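Bimanual blanket folding from hand-held gripper demos, first numbers

nbenedetti
Dec 26, 2024
Posting results from the Drirura set. We recorded 200 demos of folding a plush blanket on a made bed, two hand-held grippers per person, no robot in the loop. The policy gets the wrist views and relative gripper poses. Success means folded layers aligned along one edge and no corner left out.

The hard part is the last stage. Once the blanket is down to a thick rectangle, the policy has to pick an edge and square it.
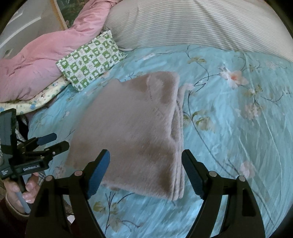

With plush, the layers slide against each other, so a pull on the top one doesn't always bring the bottom one along. Of 57 rollouts that failed, most failed there.

komell_k
How many beds? If it's one patterned sheet the policy could be tracking the flowers.

nbenedetti
3 beds, different sheets. Held-out bed was a bit worse. I'll post the split.

fiore_lab
I don't agree that it's the layers. We saw the same failure on thin cotton in June. Our problem was latency between the two grippers, and re-syncing the streams fixed most of it.

nbenedetti
Sync was checked before every session. I can rerun with a fixed offset, but I doubt it explains this.

komell_k
Then run it on cotton with the same weights. If the last stage still fails, Fiore has a point.

nbenedetti
Fair. Katia De Luca has the cotton set, I'll ask her for it.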